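Drerance Bimanual Tabletop Set, stop-event subset

README, last edited Saturday, January 11, 2020
Maintainer: Aurora Henriques
Collected at the Wekby bench, Bronberg site

Summary

This subset holds 800 episodes from the two-arm sandwich task. It was split from the main set after a fault in the stop logic let one arm keep moving while the other was halted. The main set has 3794 episodes and is distributed separately. If you only want clean demonstrations, use the main set and apply the exclusion list in excluded.txt.

The bench

Two white arms are mounted at the far side of a long brown tabletop and share the space in the middle. Props are bowls, a plate, a cup, a lidded food container, a toaster, bread and lettuce. Each arm has its own controller. A Tokarz bridge passes the stop signal between them. 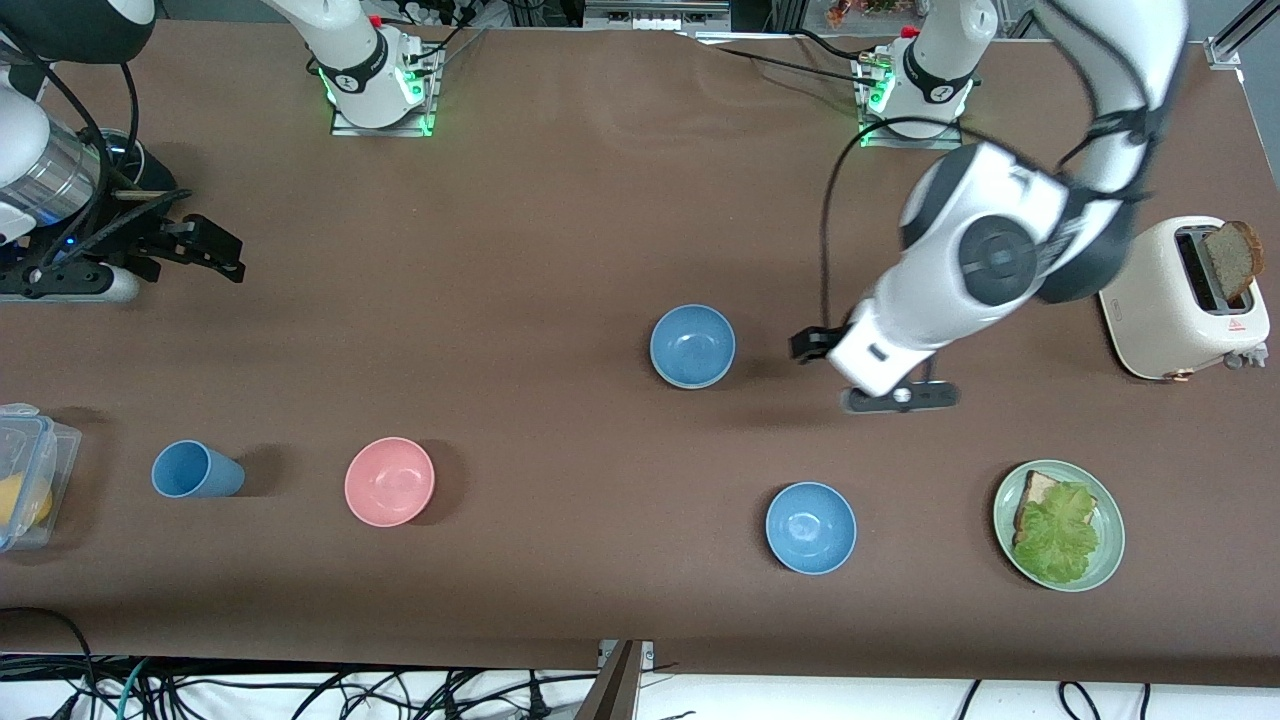 The bridge is supposed to hold both arms if either one reports a contact stop. From firmware 3180 on, it polled the two controllers in turn and dropped a message when both reported in the same cycle. The arm that reported second went on with its last velocity command until its own watchdog expired.

What happened

In September, during a handover near the toaster, the right arm made contact with a bowl and stopped. The left arm stayed live and pushed the plate into the toaster housing. Haruto Yokoyama was at the console and hit the hardware stop. There were no injuries. The toaster was unplugged and replaced before work resumed.

A search of the logs turned up 13 episodes with the same signature. In most of them the second arm was already standing still, so the operators had no reason to report anything. Those episodes are included here and carry the flag stop_mismatch = 1.

Views

Each episode has a fixed view of the workspace and a wrist view from each arm. The wrist views are the better source for judging clearance between the fingers and the nearest prop. The fixed view is better for telling which arm moved last. Wrist timestamps come from the arm controller and drift against the fixed view during a stop, so align on frame index.
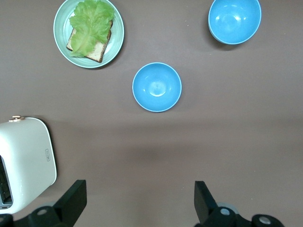
Known issues

Joint torques are missing for the interval between a contact stop and the watchdog timeout. The values in the file are the last good reading repeated. Do not train a contact detector on them.

The field stop_source gives the controller that reported first. Where both reported in the same cycle it is set to "both", even if the bridge only forwarded one.

Gripper width is not zeroed after a hardware stop. The first reading after a restart can be off until the fingers have been homed.

Prop positions were not reset to a template between episodes. Layouts vary, and an episode that follows a stop may begin with props where the stop left them.

Status of the fault

The bridge was rolled back to the earlier firmware and a wired stop line was added between the two controllers. The wired line does not go through the bridge. All collection after the change uses it, and the field stop_path reads "wired" for those episodes. We have not tested any later Tokarz firmware and can't say if the fault is present there.

If you run a similar pair of arms over a shared table, trigger both contact stops together and check that both arms hold. Our acceptance test only triggered them one at a time.

Send corrections to the maintainer with the episode number and the stop_source value.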